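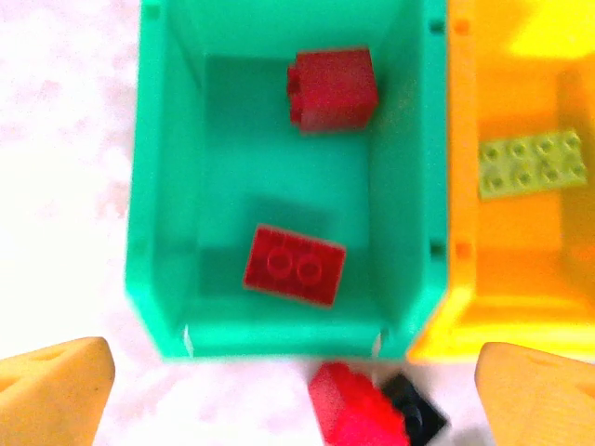 Item 6: green bin, two red bricks inside.

Skinner Street Playroom – Opening Inspection
Mon 18 January
Inspected by: Manon Marchand
Copy to: Tahsin Siddiqui

1. Front gate latch
Pass. Closes on the third try, as it has since August. Self-closing, if you count me as part of the gate.

2. Fire exit clear
Fail, then pass. A stroller was parked across it, under the sign asking people not to park strollers there. Moved.

3. Outlet covers
Pass in the main room. One missing by the sink. Josée has ordered a pack of 20, so we should be fine until Easter.

4. Hot water at child sink
Pass. Lukewarm, then lukewarm.

5. First aid kit
Fail. Plenty of eye pads, no Band-Aids. Restock before Wednesday.

6. Toy bins
Pass. Rims checked by hand, no cracks or sharp spots. Bricks go through the small-parts tester before they go back on the shelf.

7. Bookcase anchored to wall
Pass. I pulled on it hard enough to embarrass myself.

8. Floor mats
Comment. The corner by the radiator is curling again. Tape is holding it down, and more tape is holding down the tape. Please price a new mat.

9. Cleaning products locked away
Pass. Key is on the high hook – the new high hook, which Raymonde can reach and I can't.

10. Sign-in sheet
Pass. One parent signed in as "me."

Open items: 3, 5, 8. Recheck in 30 days, except item 5.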